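Lesenow 782 Four-Egg Carton, Clear, Hinged Lid

Product line: Skoketti small-count cartons
Item number: 782
Configuration: four slots, two by two
Body: clear plastic
Lid: transparent, hinged to the base
Supplied: flat-open, nested, in sleeves of 18
Sold by: the sleeve or the case

General

The 782 is a small retail carton for sellers who pack fewer eggs than a standard half dozen. It holds four hen eggs in a square layout, with the lid hinged along one side of the base. Lid and base are clear, so shell color and condition can be checked from above with the carton closed. The usual buyers are farm stands, small grocers, bakeries that sell eggs on the side, and hotels that put a carton in rooms with a kitchenette.

The carton is sized for shells graded medium and large. Extra-large eggs will seat in the slots, but the lid may bear on the blunt end and fail to latch evenly. For extra-large and jumbo, order the Skoketti deep-lid version. Bantam and quail eggs are not supported in any carton of this line. They sit too low in the slot and move during transport.

Base

Each slot is a separate molded cup with a tapered wall. The egg is carried on the wall of the cup and clears the bottom by a small gap, which takes up a light vertical shock. The ridge between neighboring cups keeps shells apart. Do not place loose eggs on the center point where the ridges meet – it is not a load-bearing surface.

Load eggs pointed end down. Eggs loaded blunt end down will fit, but the air cell is then at the bottom and the egg keeps less well. A carton that is not full can be closed and carried. With two eggs, use diagonally opposite slots to keep the weight centered. With three, any slot may be left open. The carton will tilt slightly toward the loaded side if picked up by the lid, so lift it from the base in all cases.

Lid and hinge

The hinge is a thinned strip of the same sheet as the lid and base. There is no pin and nothing to assemble. When fully opened, the lid lies back from the base and the carton rests on the table without being held. New cartons tend to spring partly closed on first opening. Fold the lid back once past flat and release it, and it will stay open for filling.

The hinge is intended for ordinary retail handling: filled, closed, opened at the counter for inspection, opened again at home. It is not rated for long-term reuse. Whitening along the fold is normal after several cycles and does not mean the hinge is about to split. A visible crack at either end of the fold does, and the carton should be recycled.

Closing

Bring the lid over with one hand flat on top and press at the front edge until both closures engage. Each one gives a faint click. If only one engages, open the lid fully and check whether an egg is sitting high. Forcing the lid down over a high egg is the most common cause of cracked shells in this carton, ahead of drops.

The carton is not sealed. Air passes at the lid edge when the closures are engaged. Eggs moved from a cold room into a warm one may show condensation on the inside of the lid, which will clear if the carton is left unstacked. Do not wipe the shells.

Labels

Pressure-sensitive paper labels hold on the lid top and on the front face. The lid top is flat enough for a square label, with a margin left clear on each side. Labels that cross from lid to base work as a tamper indication but leave adhesive on both parts when torn. Sarantis removable stock has been used on the 782 and peels without residue if taken off within a few days. Ink stamping directly on the plastic is not recommended. The surface does not take water-based ink and the print smears.

State and local rules on egg labeling differ. The seller is responsible for grade, size, pack date and safe-handling wording. We supply blank cartons only.

Stacking and storage

Empty cartons nest open, lid in lid and base in base. Keep them in the sleeve until use. Cartons stored loose pick up dust by static charge, and the dust is conspicuous on a clear lid. Separate nested cartons by sliding the top one sideways a little before lifting. Pulling straight up can bring 2 or 3 cartons at once and bend the hinge on the lowest.

Filled cartons may be stacked up to 3 high on a flat shelf. The lid has no interlocking feature, so stacks are stable on a level surface but should be placed in a tray or crate for transport. The Dostamow shallow crate takes the 782 in a single layer with a divider card and is the one we pack with ourselves.

Keep both empty and filled cartons away from direct sun. Heat softens the walls and a carton left on a dashboard or a south-facing windowsill will distort and no longer close.

Cleaning and disposal

The 782 is intended as a single-trip carton. Many jurisdictions do not allow eggs for sale to be packed in used cartons, and we do not supply cleaning instructions for commercial reuse. For household use, rinse with cool water and mild soap and air dry. Do not put the carton in a dishwasher or microwave.

For recycling, remove paper labels where possible and leave the lid attached. Acceptance of clear molded cartons varies by hauler. Check before adding it to the bin.

Filling by hand

Set the sleeve on the side of your weaker hand and the eggs on the other side, on a surface with some grip. Open a run of cartons before starting. Fill the slots farthest from you first, then the near ones, so that your wrist does not pass over seated eggs. Turn each egg slightly as it goes into the cup. An egg that is seated properly turns freely and does not rock. Close the lid only after all slots are checked.

A matte work surface is preferable to a glossy one. On gloss, the light carton slides when the lid is pressed, and reflections through the clear plastic make hairline cracks hard to see. A medium or dark surface gives good contrast behind the carton. White shells are easier to inspect over a dark surface. Brown shells are less sensitive to background, and side lighting does more for them.

Common faults

Lid will not stay open: the hinge has not been exercised. Fold back once past flat.

Lid closes on one side only: high egg, or a carton deformed in storage. Reseat the egg. If the fault remains with the carton empty, discard it.

Egg rocks in the slot: egg below medium size. Move to a smaller carton.

Cartons stick together: static or pressure in storage. Slide sideways before lifting. Let cold sleeves come up to room temperature before opening.

Cloudy patches on lid: abrasion from nested cartons moving in transit. This is cosmetic. Sleeves that arrive with more than an occasional cloudy lid can be returned.

Changes to this item

From April the front edge of the lid has a slightly wider lip for the thumb. Slot dimensions are unchanged and old and new cartons may be mixed on the shelf, but they do not nest tightly with each other. Use up the old sleeves first.

The earlier tinted version is discontinued. Remaining stock is sold by the sleeve only and cannot be returned.

Ordering

Orders received before noon on Monday leave with that week's freight. Single sleeves go by parcel service. Mixed cases are possible within the Skoketti line, provided each item is ordered in full sleeves. Samples are sent nested and unfilled, one per address.

Questions on fit, labels or crate layout go to Delwyn McPhee at the Lesenow packaging desk. State the egg grade you pack and whether the cartons are filled on site or shipped filled – the answer is often different for the two.

Item 782, lid open
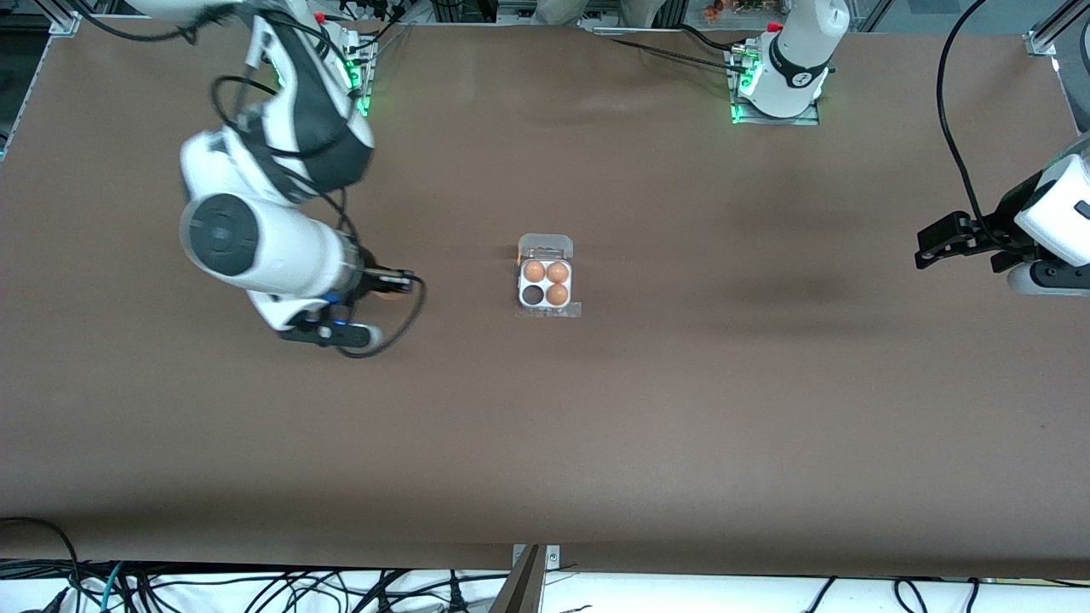
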